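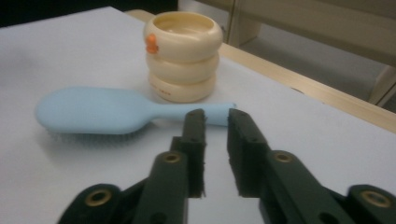
I've been writing about the returns business for a while now, and I went out to Endport in August expecting to hear the usual worries about machines and jobs. Clekunis handles small household goods there, the stuff people order and send back, and the company is teaching a sorting system it calls Paul to do part of the tidying. What I found was a lot of people talking about brushes! A light blue hairbrush lying on a white table next to a cream-colored container is about as dull a thing as you can look at, but getting two dark green fingers to close on that rounded handle properly is a day's work for somebody, and that somebody used to be on the packing line.

Sânziana Mihăilă is one of nine packers who moved over to the training tables. She spent years on the line and told me she could do most of it without looking. Now she has to slow everything down, because Paul learns from the way she works the hand-held grippers. "My hands wanted to go fast and the gripper didn't," she said. "The first week I went home with sore wrists and a bad mood." She's fine with it now (mostly), though she misses the radio, and she misses being able to chat across the belt.

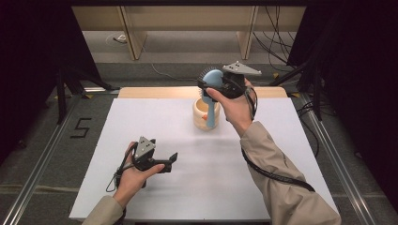

The pay is the same as on the line, which came up in nearly every conversation I had. The hours are better – the tables run one shift and stop for a break every 60 minutes, and the line never did that. On the other hand the line itself is getting thinner. Almost 715 people worked at the Endport site when I visited, and the company says it has no plans to cut that number, but folks who leave the line aren't always being replaced there. I asked twice what happens to the training jobs once Paul has learned enough and got a friendly shrug both times.

Pranab Dewan, a shift lead, was a bit more open with me. He thinks the small, fiddly items will need people for years, and he'd like the packers who train the system to get a proper job title out of it, with a grade to match. Right now their badges still say "packer." He has put that in writing to management and is waiting to hear back.

Skendamska, the smaller site, gets its own training tables next, with five people to begin with. Sânziana has been asked to go over and show them how it's done, and she said yes – as long as they let her bring the radio.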